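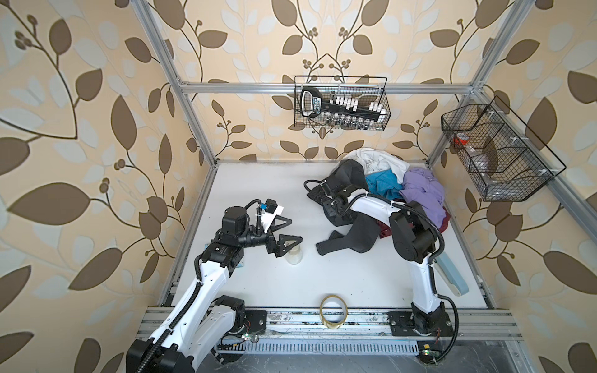
Submitted by Deisy Montoya, Statton Clothing Reuse
To: Ettore Valentini, Grurkari Fund
2021-09-27

Ettore,

You asked for a progress report with fewer adjectives than the last one. I have done what I can.

The sorting room is open. We moved in with 300 bags of donated clothes and a lease that describes the heating as "present." Huiling Guo has drawn up the sorting sheet, which now fits on one page and has been laminated against tea.

Sorting by color first and garment second was Kevin Ní Bhriain's idea, and I argued against it at some length. It works better than mine did. The trouble is the middle of the range. A heap like the one at the top of this report, with white, teal, lavender, charcoal and a dark red, is easy enough to call. Give us a bag of navy and black and two grown adults will stand at the window holding up socks. Kevin has asked for a better lamp. I have put it under equipment.

On the wallpaper: yes, it is the big brown and gray-blue leaves on peach, and yes, your last letter asked whether it was a design decision. It came out of the Selloser clearance bin and cost us nothing. Everyone who comes in has an opinion about the berries. Against a background that busy, a white floor is a mercy, and a dropped sock has very little chance of staying lost.

Cups remain an issue. The rule is no drinks near the clothes, and the rule is on the wall. There is a plastic cup on the floor with something pale and cloudy left in it, a short reach from the pile. Adi Gunawan has offered to write the rule again in larger letters.

Spending so far is 1,800, nearly all of it on shelving and the deposit. The shelving arrived with 4 of the 5 uprights, so one bay is still flat against the wall in the corridor, where it has become a popular place to hang coats. Mangundap say the missing piece has been sent. They said so the time before, too, and in the same words.

Still to do before December: finish the folding tables, agree on what counts as "rag," and get the hand-out rail open to families. The rag question has taken up two meetings. Huiling would throw out anything with a hole, Kevin nothing at all, and I change sides depending on the garment.

We are behind on the tables and ahead on nearly everything else. The second payment would be welcome whenever it is convenient, and the lamp sooner than that.

Deisy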